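Furko Handheld Gripper Kit – Tabletop Sample Set

README

This folder goes with the Furko two-hand gripper kit sold by Uvix. It holds a small set of recordings made with the kit so that buyers can check their own setup against ours before they start collecting. It is a sample set. Do not expect to train a finished policy on it.

What is in the set

The set has 128 episodes of short tabletop tasks, all done by a person holding one gripper in each hand. Tasks include picking up, handing over, opening, closing and sorting small household items and food packaging. There are 16 object groups, listed in objects.csv. Each episode has head-view video, gripper opening for both hands, and a one-line task label in English.

The head-view video is the one most people ask about. It looks down at the table at a slight angle and usually keeps both hands in view, though a hand can drop out when the operator reaches for something near the side. The gripper signals carry on through those gaps.
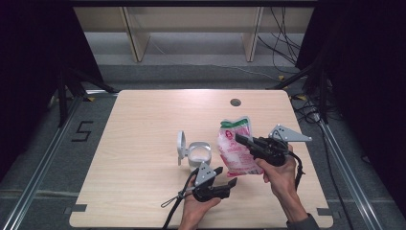
Head view, two-hand task with a snack bag and a small white container.

Soft packaging is the hardest group in the set. Bags crumple and lean over, and the bag may look quite different from one episode to the next. We kept failed grasps in and marked them with fail=1 in episodes.csv. If you only want clean runs, filter on that column.

Kit notes

The grippers are black, two-fingered and cabled. Each one has a flat gray triangular plate with drilled holes on top. Keep the cables to the outside of each hand and leave enough slack to cross your arms. Most of the early bad episodes came from a cable pulling on the wrist during a handover – those have been removed.

Calibrate the gripper opening each time you plug in. The steps are in calibrate.txt and need to be done once per hand. Left and right files are not interchangeable.

Folder layout

video/ – one file per episode
gripper/ – left and right opening, same episode names
episodes.csv – label, object group, fail flag, operator number
objects.csv – object groups and short notes
calibrate.txt – setup steps

Known problems

Episode 612 has no left gripper signal for the first part of the run. Episode numbers are not continuous, so a missing number does not mean a missing file. Operator 3 is left-handed, and the handovers in those episodes mostly run the other way.

Versions

The May version fixes swapped left and right names in the Kalniņš recordings. The Gindeo loader reads both versions, but older copies need the names changed by hand.

Contact

Vija Eglītis looks after this set. Please give the episode number and the version when you report a problem.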